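Research > Manipulation Group > Papers > Section 4

Print this page | E-mail this page

4. Cluttered Tabletop Trials

This section reports how Grallow, our grasp ordering method, behaves when the target object stands among other things of different sizes. Section 3 covered single objects on a bare table. Those trials tell us whether a grasp is good once the arm gets there. They do not tell us much about whether the arm can get there.

4.1 Setup

All trials used one arm with a two-finger gripper over a white table. A fixed camera supplied the images. The objects were foam cubes, toy food, small figurines, and a few containers, among them an open plastic bin and a wooden box. Figure 2 shows one arrangement. We left the containers in place as obstacles even when no instruction referred to them, so that the planner had to deal with tall and short objects in the same workspace.

Each arrangement was set out by hand by Rosales or Varela. The person who set the table did not choose the instruction. Instructions came from a list written beforehand by Kristiansen, and each one named one object and one place to put it. "Put the banana in the bin" is typical of the list.

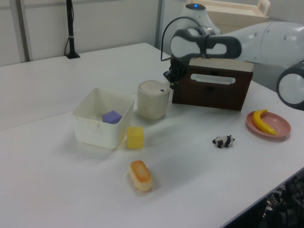

Figure 2. Tabletop arrangement with the gripper behind the wooden box. A purple cube is in the bin, a yellow cube is beside it, and a toy banana is on the pink plate.

We ran 44 trials with Grallow and the same 44 with the Carrillo baseline, which picks the grasp with the highest score and plans a path to it afterward. Grallow checks the path first and drops any grasp whose approach passes too close to a neighbor. Both used the same grasp detector and the same speed limits. A trial ended when the object was released or when the operator pressed stop.

4.2 Results

Grallow needed an operator stop in 2 trials. The baseline needed one in 4. The gap is small, and we do not claim more for it than that. Both Grallow stops came on approaches beside a tall container, where the depth estimate for the far side was poor and the planner treated hidden space as free.

Planning took longer with Grallow, as expected, because more paths are tested before the arm moves. The extra time was hardly noticeable with short objects and grew when a tall one stood near the target.

Objects placed inside the bin were a separate problem. A cube near a corner leaves little room for the second finger, and the detector often proposed grasps that would press on the bin wall. Grallow rejected most of these. When it rejected all of them, we let it turn the wrist and try again, up to 3 times. Szekeres suggested nudging the cube away from the wall first. We have not tested this, and Section 6 lists it as future work.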